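## Section 4: Finding the Right Spot for Your Galer Listening Stool

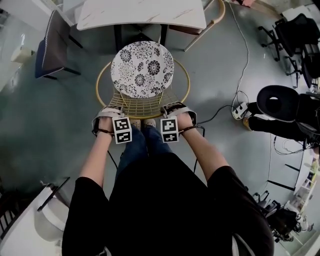
*Fig. 4-1. Hold the stool by its rim, one hand on each side.*

You've got the stool together, so now comes the fun part - finding where it sounds best! The Galer speaker kit comes alive once the stool you sit on is in the right place, and moving it even a little can bring out a bass line you'd never noticed before. Set aside an evening for this and pick music you know by heart.

### Before you start

- Both Kahsay speakers should be on their stands and plugged in (see Section 3).
- Turn off fans, dishwashers and anything else that hums.
- Have a tape measure and a roll of painter's tape handy.

**Caution:** Turn the amplifier volume all the way down before you plug in or unplug a speaker wire. A loud pop can damage the tweeter.

### Steps

1. Measure the distance between the two speakers, center to center. In our Prirkwood test room this was 2,000 mm, and we loved the result.
2. Put a strip of tape on the floor the same distance from each speaker, so the three points make an even triangle.
3. Set the stool on the tape. Lift it when you move it. Dragging scratches floors.
4. Turn each speaker inward until it points just past your shoulders.
5. Press **Tone** on the remote and choose **Center Voice**. You should hear a person talking from a spot right between the speakers.
6. If the voice leans left or right, press **Balance** and adjust one click at a time. Wait for a full sentence before you press again.
7. Switch to **Low Sweep**. The note slides down slowly. Listen for any part that booms or drops out.
8. Move the stool forward or back a hand's width and run the sweep again. Keep going until the slide is as smooth as you can get it.
9. Mark the final spot with fresh tape and press **Save**. The light on the amplifier blinks 2 times.

**Note:** Sitting with your back right against a wall makes bass much louder. Some people enjoy that! If you find it tiring, come forward.

### Small or odd-shaped rooms

An even triangle won't fit everywhere, and that's fine. Our shortest working setup had 1,409 mm between speakers and still gave a lovely wide sound with small-group jazz. Getachew Feyisa, who wrote the Jirko room program built into your amplifier, suggests starting with the **Near** setting in tight spaces and leaving the treble alone for the first week - your ears need time to settle in.

In an L-shaped room, face the long leg. Curtains on one side only will pull the sound toward the bare wall, so do Step 6 again whenever you open or close them.

### If something sounds wrong

- **Voice is hazy, with no clear center:** one speaker is probably wired backward. Check red to red and black to black.
- **Display shows 1,502:** the sweep was stopped early. Press **Save** to clear it, then go back to Step 7.
- **Buzz at all volumes:** move the power strip away from the speaker wires.

Go to Section 5 to add a turntable.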